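Slide 6 – Where the bread goes
Start with the Dimasstead numbers. We surveyed 80 households in October and asked what they threw out in a normal week. Bread came first, ahead of salad greens.
Say this slowly: 23 of them had never frozen a loaf. Pause for hands.
Then storage. Keep it at room temperature for 2 days, then slice and freeze. The fridge makes bread go stale faster – people will argue, so let them, and move on.

Slide 7 – Serving less
Restaurants first. Verkell stopped putting bread out before the order and brings it on request. Mention the lined tray, then ask who takes bread home.
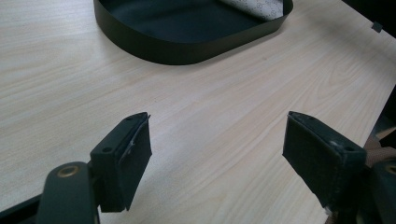

Photo: Vemalora Kitchen Project

Skip the cost table if we are behind. Go to questions by the half hour.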